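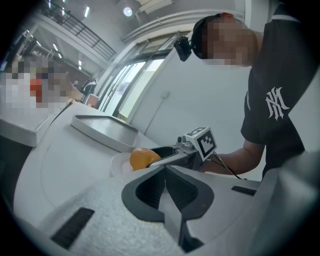 不染了:我和我的白头发这一年多

4/15/18

先交代一下,我从二十几岁就开始有白头发,家族遗传,我妈这样,我外婆也这样。所以我染头发的历史很长,长到我去年坐下来认真一算,吓了一跳,整整25年。25年里我只在怀孕和坐月子的时候停过,停的那阵子天天戴帽子,夏天也戴,热得头皮起痱子都不肯摘。

写这篇东西是因为最近老有人问我头发的事。电梯里有人问,菜场里有人问,上个月去补牙,牙医让我张着嘴,自己在那儿问我是不是挑染的(我当时能怎么回答呢,只能"嗯嗯"两声)。问得多了,编辑就说你干脆写一篇吧,别人再问你就把链接发过去。行,那我就写,想到哪儿写到哪儿,有些地方会很啰嗦,你们挑着看。

事情是从前年12月开始的。那时候我的染发节奏是40天一次,雷打不动,比交物业费还准时。我一直在家附近一个叫Stinmont的店里做,店不大,在二楼,楼梯特别陡。每次补染发根加一个护理,770块。我以前从来没有拿这个数字乘过次数,那天也不知道怎么了,坐在椅子上等上色,手机没电了,店里的杂志又全看过,闲得发慌,就开始心算。算完之后我整个人都不好了,够我们全家出去玩一趟的,还是坐飞机的那种!

当然钱是一方面。更要命的是那天头皮疼。染过的人应该都懂,前几年药膏上去是凉丝丝的,后来慢慢变成有点痒,再后来就是一小片一小片地刺。我每次都忍,店里问我还好吗,我说还好还好。那天我是真的忍不住了,提前去冲掉的,冲完耳朵后面红了一大块,过了一个多礼拜才退。我去看了皮肤科,医生看完说是接触性皮炎,让我先停一停,什么时候能再染,或者还要不要染,以后再说。

我从医院出来站在路边等车,心里第一个念头居然是:那下个月的婚宴怎么办。

对,第二个月有场婚宴,亲戚家的,所有人都会到。这就是为什么我说这件事虚荣得很,一点也不崇高。有些文章写停染,写得像出家一样,什么与自己和解,我读着总觉得离我很远。我没有和解,我就是过敏了,而且舍不得钱,然后在中间还反悔过好几回。

婚宴我最后是用发根粉糊弄过去的。发根粉这个东西我现在可以说是半个专家,前前后后买过不下七八种。粉状的遮得自然,可是一出汗就往下走,我那天穿的是米白色的领子,吃到第三道热菜的时候领口一圈灰。喷雾的快,但是喷完头发是硬的,摸上去像旧毛刷。还有一种像口红一样可以转出来的膏体,我用过一个叫Mellow的,颜色倒是挺准,就是味道甜得发腻,戴口罩的话闷在里面会头晕。总之它们都能救急,谁都别指望靠它们过日子。婚宴上亲戚们倒是一句没提,后来看合影才发现我站在最后一排,前面的人帽子挺大,把我挡得只剩一双眼睛。白紧张一场。

真正难熬的是停了三四个月那会儿。

头顶一条白,宽宽的,下面是染过的深棕,分界线齐得像拿尺子画的。我每天早上刷牙的时候都在跟镜子较劲,把头缝往左拨,往右拨,弄成之字形,怎么弄都在。那段时间我特别爱跟人解释,还没等人家开口我就先说了:"我头皮过敏,不能染。"对快递说过,对楼下修鞋的也说过。修鞋的抬头看了我一眼,说,鞋跟要换橡胶的还是牛筋的。

我后来想想,别人真没那么多工夫看你的头。当时可不这么觉得。当时我坐地铁都不愿意坐,宁可站着,站着比较高,人家就看不见我头顶了。我身高一米六不到,你们可以想象一下这个逻辑有多站不住脚。

反悔的第一回就在这个时候。我自己在网上下单了一盒植物染发粉,说是温和,过敏的人也能用。收到之后调了一碗,墨绿墨绿的,像放坏了的芝麻糊,一股干草味。我做了耳后测试(这点请务必照做,别学我以前那样直接上头),等了两天没事,就挑了个家里没人的下午,往头上糊。结果滴得到处都是,洗手台、毛巾、地垫,还有我那件穿了很多年的家居服。冲掉之后我拿吹风机一吹,站在那里说不出话。原来的深棕部分没什么变化,新长的白头发全部变成了橘子色。

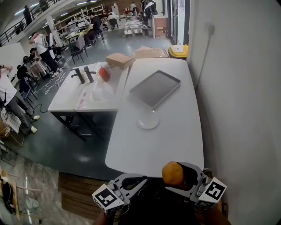
我要认真讲讲这个颜色,它在网上查不到合适的名字。白头发本身没有底色,植物粉里的红棕成分上去以后没有东西压着它,就会亮得不像话,做头发的人管这叫"浮色"。店家的客服安慰我说氧化几天会变深,让我不要急,我就不急,等了几天,深是深了一点点,从亮橘变成了旧橘。你们想象一下一颗圆滚滚的橙子,皮是橙里带黄的那种,对,就是那个色号,长在我头顶上,一条。我女儿放学回来盯着我看了半天,问我是不是学校有活动。

橘子色陪了我很久。洗是洗不掉的,只能等它长下去再剪。我试过用蓝色和紫色的洗发水去中和,紫的主要压黄,橘的其实应该用蓝的,这个我是买错一瓶以后才搞明白的。紫的那瓶叫Plukora,后来倒是派上了大用场,这个下面再讲。

接着是剪不剪的问题。停染的人分两派,一派主张一刀剪到底,长痛不如短痛;另一派慢慢熬,一点点修。我属于嘴上说要剪、坐到椅子上又改主意的那一派。我脸圆,脖子短,上一次剪短头发还是上中学的时候,剪完我妈说像隔壁家的男孩。这句话在我心里放了几十年,一提短发我就想起来。

可是三截颜色的头发实在没法看:白,橘,深棕。扎起来像一根坏掉的彩色铅笔。去年初夏有一天特别热,我洗完头照镜子,忽然就烦了,拿了钱包就去了Stinmont。没有预约,等了一会儿。我跟他们说剪短,剪到耳朵下面,橘的能剪掉多少就剪多少。他们问了我两遍确定吗。我说确定,其实手心全是汗。

剪的过程里我一直闭着眼睛。听见头发一撮一撮掉在围布上,声音比我以为的大。等睁开眼,怎么说呢,第一眼是不认识,第二眼觉得像我外婆。外婆年轻时候有一张相片,齐耳短发,别一个黑发夹,我小时候一直觉得那张好看。我坐在那里看了好一会儿,店里的人都不敢说话,大概以为我要哭。我没哭,我问他们刘海能不能再剪碎一点。

走出门的时候后脖子凉飕飕的,有风,舒服极了!我沿着马路走了两站才想起来可以坐车。

说到这里,我把大家问得最多的几件事一起讲了吧。

第一个是显不显老。显的。我不骗人。刚剪完那阵子,有一次在商场里有个小姑娘给我让座,叫我阿姨,语气还特别温柔,我坐下去之后足足生了半站路的气。但是"显老"这件事比我以为的要复杂。我后来翻以前的照片,发现染得乌黑的那几年,脸色反而更差,黑头发把法令纹和眼下的青都衬出来了,像开了一盏很硬的灯。现在头发浅了,脸上的对比弱了,皱纹还是那些皱纹,看着柔和一些。另外眉毛一定要管!头发浅了以后,如果眉毛还照以前那样画得又黑又粗,整张脸就只剩眉毛了。我现在换成了灰棕色的眉笔,画得比以前细,尾巴短一点。口红也换了,以前爱涂的裸色全部不行,一涂像没睡醒,反倒是以前不敢碰的正红和玫红,涂上去挺精神的。我翻出一支放了很久的玫红,看看日期早过期了,只好去买新的,于是省下来的染发钱又出去了一部分。

第二个是衣服要不要换。我本来没打算换,后来是被照片逼的。我衣柜里最多的是驼色、卡其、米黄,以前配深棕头发很和谐,现在穿上去,人和衣服糊成一片,像一块没烤透的饼干。有一天随手套了我先生的一件藏青毛衣去倒垃圾,碰到邻居,她说你今天气色真好。我回去对着镜子试了一下午,藏青好,墨绿好,白衬衫好,正蓝色特别好,黑的要看料子,哑光的黑会沉下去,带一点光的可以。灰色我以为会撞,居然最好看,深灰配白头发有种很利落的感觉。驼色的大衣我舍不得扔,加了一条蓝围巾继续穿。

第三个是护理。这点我真的要多说几句,很多人以为不染了就不用管了,不是这样的。白头发比黑头发干,也比较硬,有几根特别有主见,朝天长,怎么压都压不下去。而且白头发很容易发黄,油烟会让它黄,太阳会让它黄,水里的东西也会让它黄,我做饭多,前面一圈刘海黄得最快。这时候就轮到紫色洗发水了,我前面说的那瓶Plukora就是这么捡回来用的。我的用法是每周一次,抹上去等一会儿就冲,千万别贪。我贪过一次,那天边敷边看电视剧,过了30分钟才想起来,冲出来鬓角是淡紫色的,第二天要去开家长会。我只好跟自己说,这叫时髦。

洗完以后趁头发还湿,抹一点点发油,从发尾往上,到耳朵的高度就停,别碰头顶,短头发一碰就塌。吹风用中温。梳子我换成了宽齿的木梳,放在包里,偶尔梳两下。剪还是要常剪的,短发一长长就没型了,我现在差不多两个月去修一次。只剪不染,在椅子上坐的时间少了一大半,那本翻过无数遍的杂志我反而没机会再翻了。

第四个问题,家里人怎么说。这个问得最多的都是跟我差不多年纪的人,我懂你们的意思。我先生的反应非常平淡,平淡到我有点失望,他说挺好的,然后问晚饭吃什么。我女儿一开始不太愿意我去学校门口接她,她没有明说,只说自己可以走回来。我也没有拆穿,让她自己走了一阵。后来有一次她同学看见我,说你妈妈的头发好酷,从那天起我又可以去接了。反应最大的是我妈。我妈自己染到现在,黑得发亮,她见到我第一句话就是:"你这样,人家以为我多大岁数?"我当时笑得不行,后来想想,她说的是心里话。女儿头发都白了,当妈的还怎么往小里说呢。我们为这个还闷了几天,打电话只谈天气。过年的时候她给我包了个红包,说拿去染头发。我拿去买了那支玫红口红,剩下的请她吃了顿饭,她吃得挺高兴,临走又说,真不染啊?

真不染啊。这话我自己也问过自己。

第二次反悔是在去年冬天,有个挺重要的工作场合要去讲话,邀请方发来的海报用的是我以前的照片,长头发,深棕色,笑得很标准。我看着那张海报,第一反应是想按照海报去染。我连店都打电话问了,问有没有不刺激头皮的做法,他们说可以离开头皮一点点上色,贴着根的那一小截会留白。我说那我考虑考虑。挂了电话我去厨房洗碗,洗着洗着想起耳朵后面红的那一块,还有那种刺刺的感觉,头皮好像自己先缩了一下。第二天我给邀请方发了一张新照片,在阳台上让女儿拍的,背景里还晾着被单。对方说收到,换上了,没别的话。

那天讲完话,洗手间排队的时候,前面一位女士回过头来问我,熬过来用了多久。她头上也有一道白,刚刚长出来的,比一根手指还窄。我们就站在那儿聊,从发根粉聊到眉笔,轮到她了她还不进去,让后面的人先走。我把植物染发粉变橘子色的事告诉了她,她笑得扶着墙。我跟她说,如果一定要用植物粉,先剪一小撮白头发下来试,别拿整个头去试,这个教训是免费送的。

有一位读者在我以前一篇文章下面留言,问有没有不那么痛苦的过渡办法。有的,我当时不知道,现在告诉你们。如果你的头皮没有问题,可以请店里给染过的部分挑一些浅色进去,细细地挑,让分界线散开,看起来就没有那么齐。这要找手艺好的,还得舍得花时间,坐一整天也是有的。如果头皮像我一样不能碰药,就老老实实用发带、用帽子、用丝巾。宽发带是最好用的,往前推一推,刚好盖住那一条。我有一条深蓝色的,是在一家叫Bunting的小铺子买的,从春天戴到夏天,戴到松紧都没了。现在用它绑窗帘。

对了,还有人问过敏以后能不能换个牌子接着染。这个请去问医生,我不敢乱说。我只知道我自己是不敢了。每个人情况不一样,我也有朋友染了大半辈子一点事没有,头发又黑又亮,人也开心,那就接着染嘛,完全没必要看了我这篇就跟风。你要是染着高兴,就染。我以前染着也高兴过的,刚做完从那个很陡的楼梯上下来,甩一甩,觉得自己能多活好几年。

现在我的头发长到哪儿了呢,过耳朵一点,后面刚刚碰到领子。橘色还剩最后一小截,在右边发尾,平时看不出来,太阳底下会闪一下。上次修的时候店里问我要不要一起剪掉,我说先留着,下次再说。白的分布也挺有意思的,前面和两鬓最多,后脑勺居然还有不少黑的,我自己从来没见过自己的后脑勺,是他们举着镜子给我看的。

下周我又要去修了。刘海我想留长一点往旁边梳,就是不知道那几根朝天长的答不答应。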